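Home | Articles | Interviews | Tech Tips | Events | Contact

Print this page | E-mail to a friend

Reading time: 8 minutes

Getting a 1949 Pickup to Stop Straight

July 2021

The green half-ton parked beside the feed store in Stasmont has its original six-cylinder, its original three-speed and four drum brakes. Its owner wants to keep it that way. He worked on school buses until he retired, and he bought the truck from the estate of a farmer on the Hatow road. It had been sitting in a pole barn with the windows down and the parking brake on.

"The parking brake was the first job," he says. "It had been on so long the shoes were part of the drums. I had to drag it onto the trailer with the back wheels locked, and it left two black lines across the barn floor."

He has had the truck for 10 years and has driven it for the last two. The years in between went mostly to the engine and the brakes, in that order, and he says now he would reverse it.

"I did what everyone does. I wanted to hear it run. So I had a running engine in a truck I couldn't back out of the garage, and then the engine sat again while I did the brakes. If I were starting over I'd do wheels, brakes and steering first, and then I could at least push it around the yard and stop it again."

The engine turned by hand when he got it, which he took as a good sign. It had low compression on the two rear cylinders and a valve that stayed open. He pulled the head and found the valve stuck in its guide with rust on the stem. He freed it with penetrating oil and a brass hammer, put the head back on with a new gasket, and had it running by the end of that summer.

"It ran for as long as it took me to find out it shouldn't be running," he says. "Oil pressure was fine cold. When it warmed up the needle went down and stayed down. I shut it off and that was it for the year."

He took the whole thing out the following March and hauled it to Hurkby, a machine shop he had used in his bus days. The crank needed to be ground and the block needed boring. The main bearings had shims in them from an earlier repair, and no two of the caps had the same stack. Hurkby straightened that out, bored the cylinders, resurfaced the head and put in hardened exhaust seats.

The bill came to $2,931, with the pistons and bearings included. He has the invoice in a folder along with every other receipt for the truck except, he says, the ones for paint.

"I don't think it's a bad price. They had it a long time, but I told them I wasn't in a hurry, so I can't complain. The only thing I'd do differently is take the pistons to them before they bored it. I thought the set I'd bought was one size over and it was marked wrong on the box. They measured them, luckily, and called me."

He did the assembly himself on a stand in the garage. He is particular about cleaning. The oil passages were brushed out with rifle brushes and hot soapy water, then blown dry, then brushed again. The small pieces he kept in muffin tins, labeled with masking tape, and the tape came off when solvent got on it, so he started writing on the tins with a paint pen. 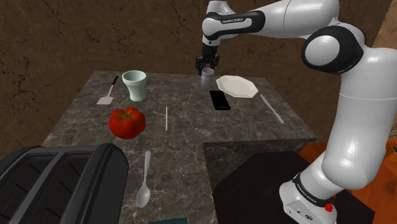

The head was the part he worried about most. These old iron heads can crack between the valve seats, and a crack doesn't always show until the casting is clean and dry. When it came out of the hot tank he could see thin pale lines running across the iron, a lot like the light veining in the dark gray marble tabletop in the picture above, and he was sure it was scrap. "I had already started calling around for another one," he says. Hurkby checked it with magnetic powder and found nothing. The lines were staining from an old gasket. He had them pressure-test it anyway, and it held. It has been on the engine ever since, and he retorqued it once after the first few drives, with the engine warm, following the shop manual.

A spare head did turn up later, at Llanos, a wrecking yard two counties south that still has a back row of trucks from before 1955. He bought it and it sits under the bench. He also got a better radiator support there, a glove box door with the latch working, and a set of rear brake drums that turned out to be worth more to him than the rest of it.

"The drums on mine were past the limit. Somebody had turned them and turned them again. You could get the shoes to touch in the middle and nowhere else. I put new shoes on, adjusted everything by the book, went down the street and hit the pedal, and it went for the ditch."

That pull to the right took him most of a year to fix. He went through the front wheel cylinders first and rebuilt both. Then he replaced the rubber hoses, on the theory that one was swollen shut inside. One was. The truck still pulled, though less than it had. Then he swapped the front shoes from side to side to see whether the pull would move to the left, and it didn't.

"At that point a fellow at the parts counter told me to go to discs and be done with it," he says. "I know people who have. It's a good kit and it stops the truck. I just didn't want to put discs on to cover up something I hadn't found. If there's a loose part in the front end, it's still loose with discs on it."

There was a loose part in the front end. The right-hand spring had a broken center bolt, and under hard braking the axle was able to slip back a little on that side. With the truck parked it looked normal. He found it only when he put a straightedge from the front hub to the rear one on each side, with the brakes held on and a come-along pulling the frame forward.

"It moved maybe the width of a pencil. I let off and it went right back. I had been under that truck I don't know how many times with a flashlight and I had never seen it, since I was always looking at it with no load."

A new center bolt and four new U-bolts cured most of the pull. The rest went away with the replacement drums and some time spent fitting the shoes. He grinds the lining on a new shoe so that it matches the curve of its drum – an old practice that most shops have given up – and he does it by chalking the inside of the drum, rubbing the shoe around in it, and taking off whatever comes up white. He does it outdoors with a respirator and a sanding block, wets the lining down first, and says no one should do it at all with old shoes, which may have asbestos in them.

He also has opinions on adjusting. The shoes on this truck have an anchor adjustment at the bottom as well as the usual one at the top, and he thinks a lot of people leave the bottom one alone because they're afraid of it.

"They bring up the top until it drags, back it off, and call it done. Then the heel of the shoe isn't doing anything and they've got a low pedal, so they pump it. You have to do both. You go around, top and bottom, and then you go around again. It takes an afternoon the first time. After that it's quick."

The pedal is high and firm now. He uses ordinary DOT 3 fluid and changes it every other spring. The master cylinder is under the floor, and he cut the floor mat so the access plate can be lifted without taking the mat out. The original design has a single circuit, so one leak anywhere takes out all four wheels. He considered a dual master cylinder and may still put one in. For now he checks the level before any drive longer than the one to the feed store.

The longest trip so far was to a truck meet on the other side of Hatow, roughly 200 miles there and back. He took the county roads and stayed at 45 on the flat, which with the stock rear axle is where the engine is happy. On the way home the generator light came on near the grain elevator. It was the belt, which had stretched, and he tightened it at the side of the road with a wrench and a piece of fence post.

"I had a spare belt with me, and a coil and a set of points and a gallon of water. I had left the pry bar at home. The fence post was in the ditch, and I put it back in the ditch."

The body has had less attention. The green on the cab is brush paint put on by the farmer or somebody before him, and the fenders are a slightly different green that the owner sprayed himself in the driveway. The bed floor is new oak, oiled and not varnished. The tailgate is straight but the chains don't match. The seat has a blanket over it. He plans to have the seat redone once the steering box is finished.

The steering box is the current project. It has about a hand's width of play at the rim, down from more than that, and he has it out on the bench. The worm is pitted at the center, where it has spent most of its life, and is nearly perfect at both ends.

"You can adjust it so it's tight in the middle, and then it binds when you turn into a driveway. I had it like that for a while. I didn't like it. A tight box that won't come back by itself is worse than a sloppy one, in my opinion."

Llanos has another box in a one-ton from the same years, and he has been told the worm and sector will interchange but the column length will not. He intends to go down with a tape measure before he pays for it. He is also going to fill his own with the thick fluid grease the yard recommended in place of gear oil, which the old box leaked past the sector shaft seal and onto the garage floor for as long as he has owned it.

After that come the kingpins. He already has the bushings, and Hurkby will ream them when he brings the spindles in.

Print this page | E-mail to a friend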